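Section 4. Wrist view set-up and the near-contact release check

Read section 3 first if the arm isn't homed. This part covers the wrist camera, the release height and the trial log for the Nudano placement study. Written fast between runs, so fix what you find and tell me.

What the method is, short version. The arm holds an object, comes down over the bench, stops short of contact. We take the wrist view at the stop and the policy decides from that one picture: release, lower, or back off. No force sensing at that point. The overhead view goes in the log but the policy never gets it.

Why it matters for set-up: a small shift in the wrist view changes the decision. A finger sitting two or three millimetres over from where it was in training looks like a different grip. So do the steps in order, even the dull ones.

4.1 Before you start

You need the Bramach controller on and past its self-test, the Zorport logging machine on the same switch, a lens cloth, the 2 mm hex key, and the printed release card (back page of the binder).

CAUTION: E-stop within reach of whoever is at the bench. Not whoever is at the keyboard.

CAUTION: No hands between the fingers with the drive enabled. To pull an object out, disable first, then open by hand.

4.2 Camera set-up

1. Drive off. Wipe the lens. One wipe, dry cloth, no spray.
2. Check both camera screws with the hex key. Snug. Don't crank them, the thread is soft.
3. Drive on, open the fingers all the way, open the live view.
4. Both fingers should show, one each side. If only one does, the bracket has rotated. Go back to step 2.
5. Lock exposure. Auto exposure drifts when a dark object fills the view and you get a washed-out bench.
6. Set focus on the bench surface at release height. Leave it there.

Note: focus goes on the bench, always. Near finger will be soft, sometimes very soft. Fine. The policy uses the edge of the finger and the detail of the surface, and if you pull focus back to the finger you lose the surface. Had a whole morning of bad data from that in September.

Note: wood grain is good. Plain white board is hard, nothing on it for the method to lock on to. If the drop zone is half and half, bias toward the grain.

4.3 Setting the release height

1. Load an object. Close to grip preset 2.
2. Jog down in coarse steps until it's well under a hand's width up, then switch to fine.
3. Stop while there is still light under the object. Narrow slivers are what you want.
4. Hold for two seconds. Let the arm settle.
5. Press MARK on the pendant. Height goes to the log with the picture.
6. Compare with the reference view and the notes under it.
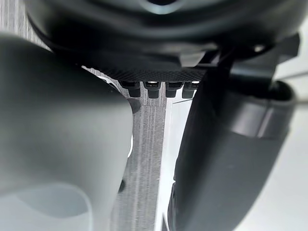
Jocelyn Macaraeg, Dagdag bench notes
March 9, 2020

Reference view for a dark object at the stop. Things to compare with your own: light still getting through between the textured band and the surface, grain sharp in the gap between the fingers, the two middle pegs clear of both fingers. If yours has those, carry on to 4.4.

The outer pegs are the awkward ones. Left one is partly behind the shadowed edge of the finger, right one is tucked in close to the other finger. The policy tends to read a covered peg as part of the finger and comes out low on confidence. Don't shift the grip to fix it. Low confidence on a view like this is a real result and we want it in the set.

Glint on top of a glossy object is OK if it stays small. If it spreads and starts eating the outline, bring the lamp down a notch, re-lock exposure, redo 4.2 from step 5.

Note: the fingers don't match in tone, the left is gray and the right is much darker. Leave the colour correction off. The model was trained on that difference and uses it to tell left from right. Somebody balanced them in software once and the left/right error went through the roof.

4.4 Running a trial

1. Fill in the header: operator, object code, surface code. Surface is G for grain, W for white, M for mixed.
2. Hit ARM. Wait for the tone.
3. Hit RUN. Hands off everything.
4. The decision shows on the Zorport screen: RELEASE, LOWER or BACK OFF, with a confidence number next to it.
5. On RELEASE the fingers open by themselves. On LOWER the arm drops one fine step and looks again. On BACK OFF it goes up and the trial ends.
6. Score it by eye once the arm has cleared. Upright, tipped, or moved. Pick one. If it's tipped AND moved, score tipped.
7. Save before you touch the object. Yes, every time.

CAUTION: more than 15 LOWER decisions in a row means the height mark is wrong or the lens is dirty. Stop the trial. Don't let it grind down into the bench.

4.5 What we have so far

1,165 trials logged with the wrist view only. 248 of those are in the hard group, meaning part of the object's underside was hidden by a finger at the stop. Keep the two groups seperate when you export, the script does not do it for you.

Early read: on grain the decision is steady from one look to the next. On mixed surfaces it wobbles, mostly between LOWER and RELEASE. White is worst. Adding the overhead view helped white a bit and did nothing I'd trust for the hard group — the gripper blocks the overhead camera right where you need it.

Not tested: clear objects, anything soft, anything wider than grip preset 4. Please don't add these to the main log. Use the scratch log.

4.6 If something looks off

Live view black: lens cap, then cable at the wrist, then restart the logger. That order.

View tilted compared with yesterday: bracket screws. See 4.2 step 2.

Grain blurry, fingers sharp: someone moved focus. Redo 4.2 step 6 and mark every trial since the last good one as suspect.

RELEASE with the object clearly too high: check the surface code. W picked on a grain bench loads teh wrong threshold.

Tone but no run: Bramach controller dropped its enable. Toggle drive, ARM again.

Saved trial has no picture: MARK wasn't pressed. Can't be recovered. Delete it and run another.

4.7 Shutting down

1. Open fingers, arm to park.
2. Drive off, then controller. Leave the logger on, it copies overnight.
3. Put the hex key back in the binder pocket.

Section 5 is export and labelling.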